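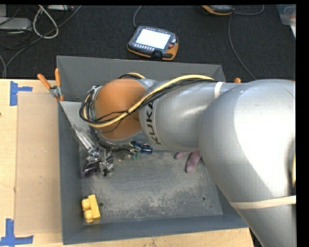
Sorting season at Prorngate: the gray bin gets its turn

I spent most of a July morning in the back workroom at Prorngate, and I came home with dusty sleeves and a soft spot for a bin of odds and ends from the Stevens house. If you've been following the clear-out in this column, you know the house came to us with 44 boxes of household bits, most of them packed in a hurry, and we've been going through them a little at a time ever since.

This round was the small stuff. It goes through the gray bin on the light wooden table, the same bin we've used since the Hokia sale, and boy, does the floor of it look it! It's scuffed and scratched all over, worst across the middle, and Knut Sperling keeps threatening to line it with felt. I hope he doesn't (I like it the way it is, and felt holds on to every crumb).

My favorite of the morning was a dark purple piece, glossy, with a nice rounded outline. It sat over by the left wall of the bin and I kept going back to it. There was a shiny blue one in there too, with a cylindrical end, and a little see-through green thing right up next to it. Knut likes the green. I'm firmly in the purple camp and I told him so more than once.

Everything that comes out of the bin gets a paper tag and a shelf. The tags are on lot 3537 now, so if you're hunting for something from an earlier box, ask for the old ledger at the front desk and bring your reading glasses, the handwriting in the first half is mine. Colored pieces are going on the low shelf by the window this year, and plain ones stay in the hall. Jola has the kitchen things and would like the baking pans picked up soon, please, she can't open her cupboard.

We have 11 boxes still to open, and I've peeked in two of them. One is all curtain rings. The other smells like cloves and I closed it again.

The shelves open for browsing at 10 in the morning through the end of July, side door, ring twice. Prices are on the tags. If you want the purple one you'll have to be quicker than me, and I live across the street.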